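Home | Issues | Working Papers | Authors | Contact

Reading time: 4 min

4. Soft furnishings and reported sleep in short-let bedrooms

4.1 Setting and sample

The rooms come from two letting firms, Grander and Mulside, both working in the same town and at much the same price. Grander dresses its beds heavily. Mulside does not, or did not at the time. Guests were asked to fill in a one-page form on the morning they left. Forms were handed out all through August and 400 came back usable. A further batch had the room number missing and was dropped, see the note under 4.4.

We asked about three things only: how long it took to fall asleep, how often the guest woke, and whether anything on or near the bed had been moved before lights out. The last question was added late, at the suggestion of Mitsuko Minami, who had run a pilot in 12 rooms at Mulside and kept finding cushions on the wardrobe shelf. It ended up being the most useful of the three.

Earlier work on bedding leans towards the mattress and the duvet. Weight, warmth, firmness. Fair enough, those are the things that touch the sleeper all night. But guests in a strange room make choices before they get in, and what they push aside tells us something on its own. We use "dressing" for any item on the bed which is not meant to be slept on or under. Throws, bolsters, scatter cushions. Pillows are not dressing, even when there are too many of them.
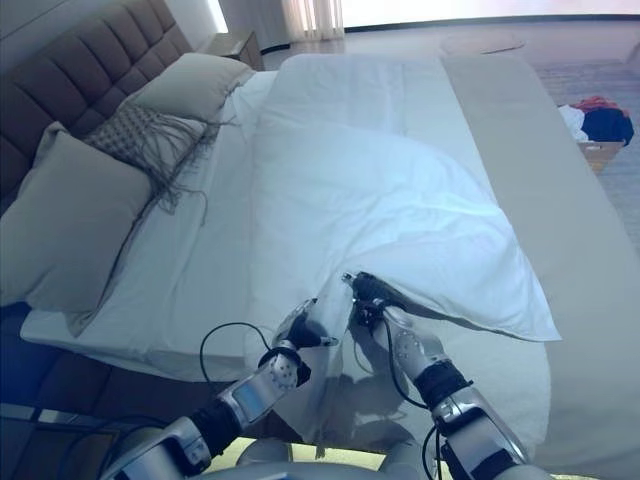

Figure 3. Two plain pillows and a fringed cushion against a tufted headboard.

Dressing was coded by type and by surface. Type was easy. Surface was harder, and the first version of the code sheet had far too many boxes, so Sota Yagi cut it down to smooth, textured and trimmed. An item could be both textured and trimmed, as with the woven cushion in Figure 3, where the fringe hangs long enough to fall over the front pillow and down onto the sheet. We scored that sort of overlap seperately as "reach", yes or no. Reach matters for the moving question. A cushion that keeps to its own space can be ignored by a tired guest, one that spreads over the sleeping side can't be. Colour was noted but not used, because the two coders could not agree on where grey stopped and brown began.

4.2 What guests moved

Guests moved trimmed items more often than smooth ones, in both firms. Textured items without trim sat somewhere in between. Throws at the foot of the bed were mostly left alone, apart from warm nights, when they went on the floor with everything else. Where an item had reach it was nearly always moved. Most went onto a chair if the room had one. Without a chair, the floor.

Time to fall asleep did not differ by dressing. Nor did waking. We had expected at least a small effect for the heavily dressed beds and there isn't one, not even when the two firms are looked at apart. Guests who wrote a comment often complained of having nowhere to put things, which is a matter of furniture and not of bedding.

4.3 Headboards

Padded headboards came up in the comments far more than we planned for. People like to sit up and read. Guests with a padded headboard used their spare pillows for sleeping and guests with a hard one used them as a back rest, then said they were short of pillows. Same number of pillows in the room. The Yakubu scale of bedside comfort has no item for this and we think it should, altough adding one would make scores harder to compare with older studies.

4.4 Limits

One town, one month, self report. Hot weather for a good part of it. Forms without a room number could not be matched to a bed and were left out, and these may well have been filled in by people in a rush to leave. Cleaning staff at Grander sometimes swapped cushions between rooms mid-week and the record of this is patchy. A larger survey of roughly 1000 stays is planned with Harnanance, with a chair in every room this time, and with the moving question placed first on the form.

Last updated: April 6, 2026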